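Home | Workshop | Tools and Equipment | Budgeting | Contact

Planning the Purchase of a Small Robot Arm for the Workshop

14 shares | 2 comments

Members of the Hullerthorpe shared workshop who intend to propose a robot arm are asked to read the following guidance before a quotation is requested. It applies to bench-mounted arms used for sorting, placing and light assembly.

Begin with the task. Write down the parts to be handled, the weight of the heaviest one, and the farthest point the arm must reach. A supplier can quote against these details. A request for "a general purpose arm" will usually produce a price for more machine than the bench requires.

Divide the budget into separate lines. The arm is one line. The gripper, finger pads, mounting rail, enclosure, cabling and training are others, and they should be priced at the same time. For a first purchase, the workshop sets aside $2000 for items other than the arm itself. Any part of this sum not spent in the first year is carried over to maintenance.

Measure the bench before ordering. Allow space for the arm to swing with a part in its fingers, and check that the door of any nearby cabinet can still be opened. The Skustville annex had to move a drill press after delivery - an expense that did not appear in its plan.

Ask for replacement finger pads in the first order. Pads are inexpensive and wear sooner than metal parts. Keep them in a labeled drawer with the correct hex key.

Request a trial with parts of the shape you intend to handle. Plain cubes are easy to grip and reveal little. Parts with arms, hooks or notches show whether the fingers can take hold of a narrow section while the rest of the piece stays clear of the work below. A board with shaped recesses is a suitable test, as it shows how closely a part must be lined up before it is lowered. Run the trial over 100 placements and record each failure in the bench log. 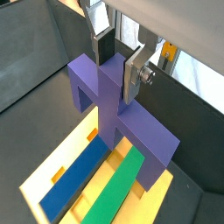

By Madhu Pant, Equipment Planning | Reviewed by Harsh Bansal | 28 May 2025

Colored blocks are well suited to trials of this kind. Bright, solid colors are easily told apart by the operator, and a set can be cut from scrap at little cost. Keep one set aside for retesting after any change of gripper.

Compare at least two quotations, and confirm in writing who pays for return shipping. Gounder and Hurninham both lend trial units to workshops, but their loan periods differ and should be checked against the booking calendar.

Proposals for the coming year are to be submitted by the end of November. Late proposals will be held for the following round.

We use cookies to remember your settings. Accept | Manage preferences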